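Notebook entry, 15 August 2022
Adhesives bench, Gillemon building
Entered by Vesela Stojanovska

Peel testing of the Urell casein glue was resumed on bookcloth and on the heavier Tomić board. The batch mixed in March has been discarded, as it had thickened beyond use and left a yellow margin on the cloth. A fresh batch was prepared at the same proportions and allowed to stand, covered, for 46 minutes before application.

Strips were cut with the grain and numbered 1 to 12. Strip 7 was set aside after the brush shed a bristle into the glue line. All strips were pressed under the flat iron plate, with waste sheets changed twice. The second change was made too early on strips 3 and 4, and both lifted slightly at one corner. They have been kept in the set and marked with pencil.

The highest reading was 647 grams on strip 9, before the cloth itself began to tear. The lowest readings all came from the strips brushed against the grain – a result consistent with the earlier Butonov paste trial, although the board used then was thinner. No conclusion is to be drawn on humidity until the hygrometer has been checked. It read 2 points higher than the one in the paper store.

Colleagues are reminded that the brushes for casein are kept apart from those for starch paste. One was found in the wrong jar and had hardened. It has been thrown out and a replacement requested.

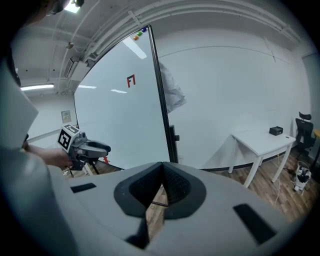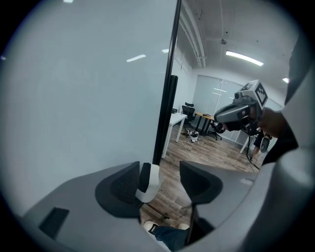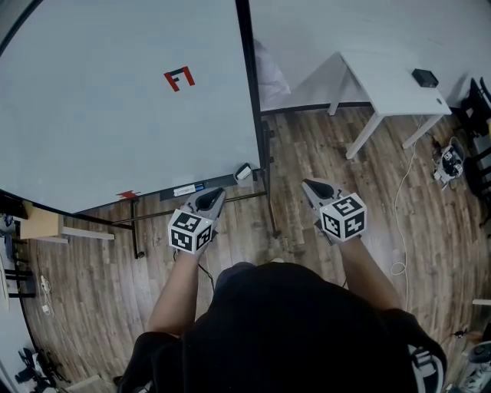
The remaining strips will stay in the press overnight and be peeled by the same operator at the same speed. If the corners of 3 and 4 have lifted further, the pair is to be repeated from new board. Butonov have been asked whether their paste can be supplied without the preservative, as the present odor is strong and persists in the finished case. Their reply should be filed at the back of this book with the delivery notes.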